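Washing fleece without wrecking it

Forum: Home and Laundry > Washing and Drying

tealeaf_m
My hoodies come out of the machine feeling like cardboard after a few months. Not shrunk, just flat and a bit rough on the inside. I wash everything at 40 on the normal cycle with powder, and they go on the radiator after. Is it the powder, the radiator or just cheap hoodies?

Wilfredo Marquez
Bit of everything I should think. Radiator is the worst of it. Fleece dried hard against a hot surface goes stiff, and the side that touches the metal is always worse. Put them on an airer with a gap between each one.

I'd drop to 30 as well. Unless you've been gardening in them there's nothing in a hoodie that needs 40.

hobb_end
Fabric softener. End of problem.

Wilfredo Marquez
I wouldn't. Softener leaves a coating and the coating builds up. Fine for two washes, then the fleece mats down and you can't get it back up again. It also ruins towels, but that's another thread.

hobb_end
I've used it for years and my stuff is fine.

pennyfarthing
It depends how much you use. Most people pour in twice what it says on the bottle. I used to, and the drawer was full of blue slime. Now I use a splash of white vinegar in the softener slot and can't say I notice much difference either way, except it's cheaper. 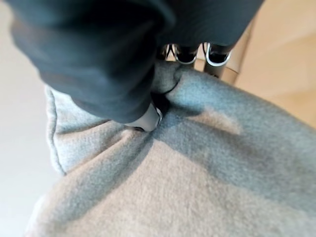
The other thing is turning them inside out, or the right way out, depending on which side you care about. If it's brushed on the outside, turn it so the brushed side is hidden. Do the zip up as well or it will chew everything else in the drum. And don't wash fleece with towels. Towels shed and fleece picks up every last bit of it.

tealeaf_m
I do wash them with towels. That explains the white fluff.

Alfredo Magbanua
Going against the grain here but I don't think powder gets enough blame. At 30 on a short wash it doesn't always dissolve, and what's left sits in the pile and goes crunchy when it dries. I moved to the Ovis liquid in September and my work fleeces are noticeably softer. Same machine, same airer. Do an extra rinse if your machine has a button for it.

Wilfredo Marquez
Powder's fine if you don't overload. If you can't get a hand in on top of the load it's too full and nothing rinses properly, liquid or powder.

Alfredo Magbanua
I don't overload it. It's an old Duvari and it only takes a small load anyway. Powder still left marks on the dark ones. We're in a hard water area, which might be why we get different results.

Wilfredo Marquez
Fair enough, ours is soft.

knotweed
What about bobbles? Mine go at the elbows and under the arms first. I've got a Ranix shaver thing and it works but I'm worried about thinning the fabric.

pennyfarthing
You are thinning it a bit each time. Lay it flat on a table, pull it taut with one hand and go lightly. Twice a year is plenty. Don't go near seams or the edge of the pocket. I put a hole in a cardigan that way.

hobb_end
Disposable razor does the same job for pennies.

pennyfarthing
It does the same job until it catches. I'd never use one on anything I liked.

knotweed
Cheers, will stick with the shaver.

tealeaf_m
Update. Washed two of them on Sunday at 30, no towels, half the usual powder, extra rinse, then on the airer in the spare room. Took roughly 90 minutes longer to dry than on the radiator but they do feel better inside. The older one is still a bit flat.

Wilfredo Marquez
Give the old one a go with a soft clothes brush while it's slightly damp. Won't make it new but it lifts the pile.

hobb_end
Or softener.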